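Sibel Oral
@sibeloral

Thread on what I've learned from driving a robot arm by remote control to teach it to clear a desk. Three weeks in. Mostly notes for people who are about to start the same job.

The task sounds small. Pick up the markers on the tabletop, put them in the pen holder, leave the papers and books alone. A person does it without looking. Driving an arm, my first clean one took me most of a morning.

How we do it: I hold a small copy of the arm, and the big one follows what my hand does. Joint angles, gripper opening and camera views get saved together. One run from start to finish is a demonstration. The model trains on a pile of them.

We also tried the other way, where you switch the motors to soft and push the arm through the motion by hand. Good for big moves. Bad for us, because your own hands end up in every camera view and the model learns from a desk with hands on it.

So hand guiding is for checking reach now, and everything we train on is remote.

Count so far: 148 demonstrations kept, 18 thrown out. The goal for this task is 700. Melati Mangundap set that number and I have stopped arguing with it.

Reasons I threw runs out: I paused too long over the marker. I bumped the holder and then fixed it. I went in from a strange angle because my elbow was against the chair. One was a sneeze.

The pausing matters more than I expected. If I hover for four seconds while I make up my mind, the model learns to hover. Then at test time it hovers and never comes down. Nevzat Canpolat told me this on day one and I had to see it for myself.

What helps is deciding everything before you press record. Which marker first, which way the gripper turns, where you let go. Then do it at one steady speed.

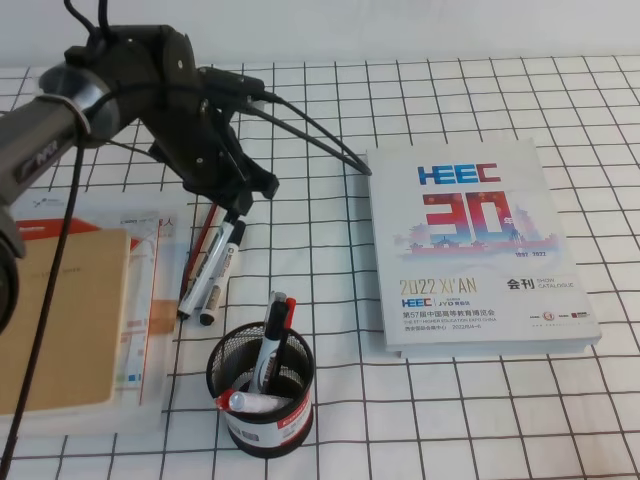
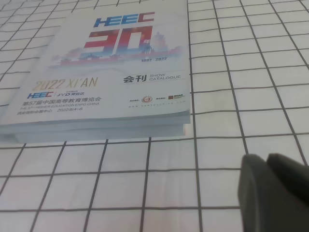
Markers and show catalogue on the grid cloth. First one is from the fixed camera, second from the wrist.

The wrist view is the one I drive by when I get close. The fixed view is for getting there. I switch my eyes over a bit before the fingers reach marker height. If I switch late I come down on top of the marker and push it away.

Markers lying side by side are the hard ones. The fingers need room to go down on both sides of a barrel, and a neighbor takes that room. I go for the outside one and come in from the free side. Took a while to do that the same way each time.

Pens are worse than markers. Thin, and they roll. I close slower on those and I don't lift until the fingers have stopped moving.

The big catalogue never gets picked up in this task. It stays on the desk so the model sees something large that it should leave where it is. We move it and turn it between runs. Same with the stack of papers and the notebook.

I asked if we could use a plain box for that. Morfudd Edwards said a printed cover is better, with lots of letters and color, because real desks look like that. Fair enough.

The cloth with the grid is handy for resetting. I write down which squares the things start in, so I can spread the starting spots over the table. Before I did that, I kept putting the markers in the same comfortable place without noticing.

Someone asked about wire mesh holders. They are fine to drop into but annoying to touch. A cap can catch on the rim and then the whole holder comes along. I lift higher than seems needed, tip the marker to upright, then go straight down.

We leave some pens in the holder at the start of a run on purpose. An empty one is easier, and a model trained only on empty ones gets confused by a full one. It went back and forth over the rim like it was looking for a different cup.

Cables: check them every time. Loops near the wrist are okay until you rotate the wrist most of the way around. I now do one full turn each way before the first run of the day and watch the slack.

Practical stuff. Twenty minutes of driving, then a break. My bad runs bunch up at the end of long sessions. Chair height matters, and so does having the small arm bolted down. Mine slid for two days before I found the clamp.

Two people driving is better than one, for the data as well as for your wrist. Ayten Yaman started last week and grips much closer to the cap than I do. We kept both styles in. Nevzat wants to train on each separately and compare, so I'll post when that's done.

Replying to a few of you here: no, I don't speed up the recordings afterward. Yes, I keep the thrown-out ones in a separate folder with one line on what went wrong. No, I can't share the files yet, ask me again in October.

And for the person who asked about fixing mistakes: we do record some runs where I miss the first grab and go back for it. They are marked as that kind. A small miss and a calm second try is useful to train on. Flailing goes in the other folder.

Next task is closing the notebook and squaring up the paper stack. I tried it once by remote and got the top sheet stuck to a finger. More when I have a few clean ones.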